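1/ Every July somebody on my feed discovers the four-hour morning. Up before the sun, phone in a drawer, "deep work" until lunch. This year it's a course called Stullon and it costs 400 dollars. I read the whole sales page so you can keep your money.

2/ The pitch: you are tired because you make too many small decisions. Stullon sells you a plan where the small decisions are already made. Same breakfast, same shirt, same walk. Twelve weeks of it.

3/ My first problem is the word "proven." I clicked every link under it. Most of them go to other pages on the Stullon site. One goes to a podcast. The podcast guest sells the course.

4/ Second problem: the testimonials. Lots of people "got their life back." From what? Doing what with it now? A man named only as "K., founder" says he doubled his output. Output of WHAT, K.

5/ I'm not against routines. I have one. I make coffee, I feed the cat, I sit down and avoid the hardest thing on my list until 11. It has served me for years and I'd charge you a lot less for it.

6/ My friend Kipchumba Minja did the trial last spring, the free 6 days. I asked him how it went. He said he slept better. I asked what changed. He said he'd stopped drinking coffee at night. That advice is on the back of a cereal box.

7/ And fine, maybe he needed someone to tell him. People do pay for that. But then call it a reminder service and price it like one.

8/ What gets me is the math. The page says you'll "save 3 hours a day." Add up the new tasks: journal, cold shower, planning block, evening review, weekly call with your group. When I put them on paper I was already behind before breakfast.

9/ Someone replied that I should try it before I knock it. I don't think that's how it works. If a guy is selling magic beans in a parking lot I can ask what's in the bag.

10/ Same someone: "but it's like the Khaemba method and that one helped loads of people." I looked that up too. It's a notebook. You write down what you did. I have no quarrel with a notebook.

11/ There's an app as well, of course. Skuda, sold separately. It buzzes when you're "drifting." I drift for a living. Half of what I've written that was any good came from staring at a wall while something on my list went undone.

12/ Also worth asking who these mornings are for. Nothing on the page mentions kids. Nothing mentions a night shift, a bus, a sick parent, or a boss who calls at 7. It's a schedule for a person with no one else in the house and a fridge that fills itself.

13/ The desk photos bug me too. Always one plant, one pen, one closed laptop. Show me where the mail goes. Show me the snack wrappers. Somebody is eating over that desk.

14/ White tabletops:

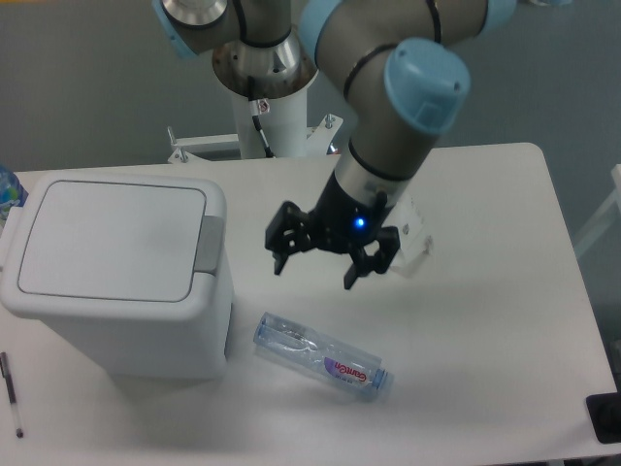
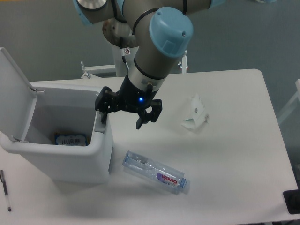
15/ Back to the refund policy, which I saved for the end because it's the best part. You can get your money back if you finish all 12 weeks and send in every worksheet. So the people it fails are the ones who can't ask for a refund. Whoever wrote that is wide awake by 5, I'll give them that.

16/ A few of you asked if Brornetti is any better. That's the one with the timer shaped like an egg. I haven't bought it. From the page it looks like a timer. You have one on your stove.

17/ If you did Stullon and it worked, I'd like to hear from you, and I mean it. Tell me what you stopped doing as well as what you started. Replies are open until I get bored, probably after lunch.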